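February, getting on for midnight

Tea gone cold again, feet up on the radiator, and I have spent practically a whole day on one table. One table! I had such plans for today. I was going to answer the letter from Vinwood, I was going to buy stamps, I was going to do something about the drawer that won't shut. Instead I started on the big white table in the workroom straight after breakfast and I was still fussing with it when it got dark.

It began with the sheet. I've wanted a proper covering on that table for ages, something pale that doesn't glare at you, and the blue-grey one finally came from Eltero last week in a tube as long as my leg. £79, which made me wince a bit, but it was the only one I could find that would cover nearly everything. It has lovely faint grid lines on it, so faint you lose them if you stare too hard, and I'm more pleased with those than with anything else about it. No more setting things down by eye and finding out later that they're all drifting off to the left!

Getting it flat was another matter. It had been rolled up so long that it wanted to stay rolled up, and every time I smoothed the near side the far side came sneaking back at me. I put the Trikholm catalogue on one corner (400 pages and good for nothing else, I've never ordered a thing from it) and the biscuit tin on another and went off for a bath. When I got back it had mostly given in. The far edge sits up nicely against the strip of light wooden board at the back, and I'm so glad I left that board where it was. I nearly had it off in the autumn. Things used to roll off the back of that table and I'd find them months afterwards.

Then came the box and the blue tray, and I got quite carried away. The clear box goes left of the middle, the sheet of white paper lies flat to the right of it near the front, tall way up, and the rest of the table is supposed to be left alone. That's the rule. I've written it on a sticky note and stuck it inside the cupboard door where I'll never look. 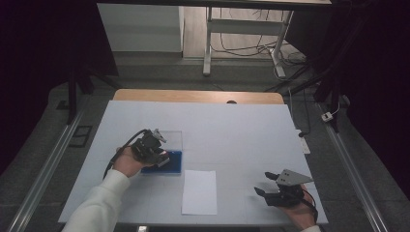
The clear box and the blue tray

I do love a clear box. I know they show every fingerprint and I know I'll be forever rubbing at it with my sleeve, but you can see what's in there without lifting anything, and I'm somebody who forgets a thing exists the minute it goes behind a lid. My old boxes were cardboard with writing on the side, and the writing was always wrong. One said RIBBON for six years and had never had a ribbon near it.

The dark blue tray is a great success. Against the pale sheet it stands out beautifully, even for me without my glasses. I did have a wobble over whether I ought to have gone for the white one (Vieira does the same shape in white, or did when I last looked in their window) but white on a white table would have been madness, I'd have put my elbow in it by lunchtime.

I tried the box in all sorts of places first. Over on the right it was in the way of my writing arm. Right at the back I had to lean over everything to get at it, and I'm not as bendy as I was at Christmas. Left of the middle is where it has ended up and I think it'll stay. I lined it up with one of the grid lines, stood back, felt very grand, then noticed it was crooked and had to do it again.

The paper is for jotting, by the way. I'm trying to keep to a single sheet at a time after last winter's business with the heap. If I need a second sheet, the first has to be filed or thrown out before I'm allowed it. We'll see how long that lasts.

Still to do

The floor. Oh, the floor. I got the top of the table looking so smart and then made the mistake of looking down. The power strip is lying there on the grey carpet with a great tangle of black cables next to it, and I couldn't tell you where half of them go. I gave it 40 minutes after supper, sitting cross-legged with a torch and the radio on, and I think the tangle got bigger. I'm going to want some of those stick-on ties, or possibly a basket, or possibly just a long holiday. Vinwood has a hardware place near the station and I could go in when I post the letter. If I ever write the letter!

The silver rails down the sides want a wipe too. I started on one and the cloth was filthy, so I've put that off till there's daylight to do it by.

And there's the wiping of the sheet itself, which I had worried about. The leaflet from Eltero says a damp cloth and nothing else, with the order number 1618 printed very large across the top as though I might want it framed. I tested a corner with plain warm water and it came up fine. I'm not risking the kitchen spray. I did that to the hall shelf and it's had a dull patch ever since, shaped exactly like Portugal.

I went back in once more before bed, only to turn the lamp off, and ended up standing there for ages just enjoying a stretch of plain pale tabletop with nothing put down on it. I'd forgotten what it was like. All last year I was working in a space no bigger than a tea tray with everything else piled up round it, and I was cross about it every single day and never did a thing.

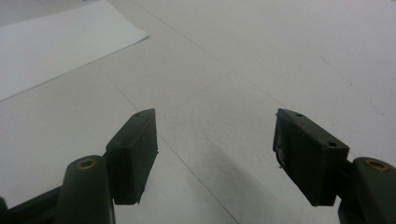

Should the tray come out of the box every evening?

Leave it in overnight and lift it out once a week, when the box gets its wipe. Moving it every evening would only mean lining everything up again in the morning, and I'm slow enough before coffee as it is.

So that's decided. I've also decided that the catalogue can go for recycling, now it has done its one useful job, and that I'm buying stamps tomorrow whatever happens. Hot water bottle's ready. The drawer still won't shut.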